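4.3 Checking the wrist view before a door run

This section covers the wrist camera check for the Jilter door set. Do it after the arm has been homed (4.1) and the gripper has been zeroed (4.2). It applies to all rooms at the Kumholm site, including the bathrooms, where mirrors and polished stone cause most of the rejected runs.

The method described in the Jilter report depends on the wrist view alone. The policy gets no map of the room and no position for the door. It has to find the edge of the door and judge its own distance from what the small camera sees past the fingers. If the camera has shifted on its bracket, the runs will still record without an error, but they can't be used for training.

What you need

Tablet with Scanlon installed and paired to the arm
2.5 mm hex key
Lint-free cloth
Run sheet for the room

Before you start

CAUTION: Keep hands clear of the finger linkages whenever the arm is powered. The links close toward the body as well as toward each other.

CAUTION: Do not tighten the camera bracket with the arm enabled. Press the stop button first and wait for the status light to turn amber.

NOTE: Room lights stay as listed on the run sheet. Don't add a lamp to brighten the view. The training runs and the test runs must be lit the same way.

Procedure

1. Wipe the camera lens with the cloth. Don't use a liquid cleaner.

2. In Scanlon, open Arm, then Wrist, then Live View.

3. Send the arm to the pose named DOOR START. Wait until it stops.

4. Open the gripper all the way. The finger tips should show on both sides of the view with clear space between them.

5. Look at the lower edge of the view. The gripper body should sit in the center. If it leans to one side, press stop, loosen the two bracket screws half a turn, straighten the camera, and tighten the screws again. Then go back to step 3.

6. Check that the door and the jamb can both be seen. The policy uses the line between them more than any other feature. A view that is all door panel will fail, even when the picture is sharp.

7. Look for mirrors, glass, and glossy wood. A mirror may stay in view, but write it on the run sheet under Reflections. Write "arm in mirror" as well if any part of the robot may be showing in it.

8. Save a reference still. Scanlon names it after the room and adds it to the run folder.

9. Close and open the gripper 10 times while watching the view. The body must not move in the view during this. If it does, the bracket is loose.

10. Tap Accept View. The record button turns green.

NOTE: Accept View has to be repeated if the arm is bumped, if the camera is unplugged, or after 49 runs, whichever comes first. Scanlon keeps the count and will lock the record button until the check is done.

Why reflections are logged

The first version of the method was trained with mirrored rooms left out. It did well in plain hallways and poorly in bathrooms, where the arm sometimes slowed or turned away before it reached the door. For the second version we kept the mirrored rooms in and marked them. The training set now holds 357 runs, and 34 of those carry a reflection mark. The marks let us test the two groups apart from each other. They are not shown to the policy.

We have not tested frosted glass — leave those rooms off the schedule for now.

Reference view
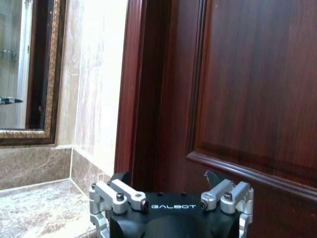

Kumholm, 14 January 2018

Compare your own still with the reference before you accept the view. The points to match are the open gap between the two finger tips, the gripper body at bottom center, and the jamb standing as an upright strip to the left of the door panel. The wall and counter will differ from room to room and don't need to match. In this room the run sheet entry reads "mirror, upper left; glossy door; arm in mirror."

If the view does not match

Jamb missing: the start pose is too far to the right. Rerun the room alignment in 4.1.

Only one finger tip showing: the camera has turned on its bracket. Repeat step 5.

Bright patch over the line between door and jamb: check the lights against the run sheet. If they are correct, record the run anyway and enter "glare" under Reflections.

View freezes or turns gray: unplug the camera at the wrist, wait for Scanlon to report it missing, and plug it back in. If it happens twice in one room, change the cable. Spares are in the Grirkska case, under the foam.

Go on to 4.4, Recording a door run.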